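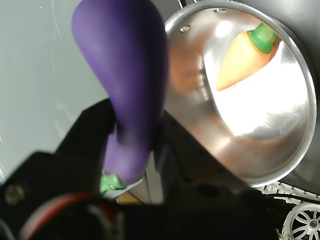 Reading time: 6 minutes (822 words in the full chapter)

Chapter 4
Sorting Food Before It Is Cooked

Most kitchen work happens before the stove is turned on. Food is brought out, laid on a clear surface, looked over, and moved to a pan or a bowl. This chapter deals with that first stage. It uses toy vegetables, so the exercises can be done at any table, with no knife and no heat.

You will need a saucepan or a small frying pan and a few toy vegetables of different shapes. The Drekside play set used in this course has an eggplant, a carrot, an ear of corn and a chili pepper. Any similar set will do.

4.1 Laying out
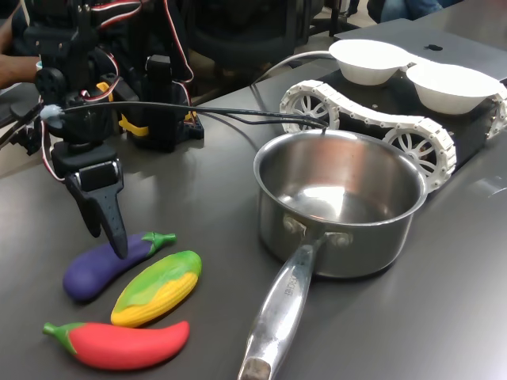 Start with everything on the table and the pan empty. Put long items side by side, pointing more or less the same way. Leave a hand's width between the food and the pan. Turn the handle toward an open part of the table where it will not be bumped.

Ryan Staniforth, who wrote the first version of these exercises for the Liao course in January, had students lay out the same set 100 times before they moved on. We ask for far fewer.

4.2 What goes in together

Vegetables that need the same cooking time can share a pan. Eggplant and carrot do not, unless the carrot is cut small or started first. For practice with whole toys, you may pair them anyway.
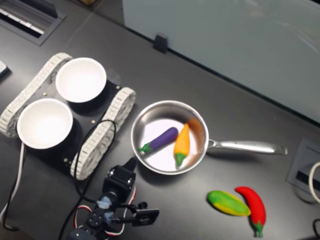 Figure 4.2. Eggplant and carrot in the pan, with the remaining vegetables on the table.

Whatever is not in the pan should stay in one group. A chili pepper left by itself at the far side of the table is easily forgotten.

4.3 Picking up

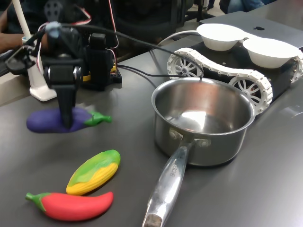
Take hold of a long vegetable near the middle. Held by the stem, a heavy one swings and may drop short of the pan. Lift it clear of the rim, bring it over the center, lower it and let go. Round and smooth items need a firmer hold than ridged ones such as corn.

Key terms for this chapter: layout, pairing, rim, hold. Exercises begin on the next page.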